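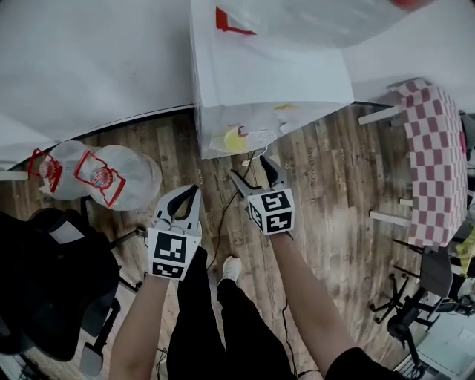 Halfdan Skov
Staff writer, storage and household systems

12 shares | 3 comments

Sólveig Gunnlaugsson starts every office clear-out at floor level. She runs the kitchen and supplies contract for Zavach, a shared workspace with 83 desks, and in September she emptied the corner where things had been left between two moves.

"The floor is the last place people put an item and the first place I look," she says. "Tables get wiped. Whatever is under the edge of the table stays."

The items in that corner were ordinary. Two large clear plastic water jugs lay on their sides on the planks, each with a red handle at the neck. A large white paper bag stood open nearby. Gunnlaugsson treats the two kinds of item differently.

Jugs go first. "A round container on its side rolls if you touch it, so I want it upright or gone," she says. She checks the cap, then the handle, then the body for creases. A creased jug goes to recycling. A sound one is rinsed and stored neck up, with the handle left on. Her limit for stored jugs is eight. Past that number they are returned to the supplier, Alent, which collects from the loading door before 8 in the morning.

Does she remove the handles for storage?

"No. They get separated from the jugs and then you have a drawer of handles."

We moved on to the bag. Through the lower part of the side it was possible to make out something round and yellow and what looked like a white mesh strainer. Gunnlaugsson does not sort by looking through the side. She lifts everything out onto a table and puts each item in one of 3 trays: kitchen, desk, unknown. The unknown tray is kept for 20 days and then cleared.

"Paper bags are fine for carrying. For storage they are poor," she says. "The bottom softens, and the top never closes the same way twice." Her replacement is a lidded bin from Fandwood, labeled on the short side so the label can be read from the shelf end.

Cables are the third job. Thin black cable across a plank floor is easy to miss – she follows each run by hand from one end to the other before anything heavy is moved over it. Cables in use are routed along the wall. Spare ones are coiled and tied, one per pouch, and the pouch is marked with the length.

On plank floors she has one further rule, learned at an earlier job at Frei: lift, do not drag. Grit caught under a jug or a bin will score the finish along the grain, and the mark shows most near a window.

I asked how long a corner of this size should take.

"Twenty minutes, if the trays are already out. If I have to go and find the trays, double it."

We use cookies to improve your visit. Accept | Manage settings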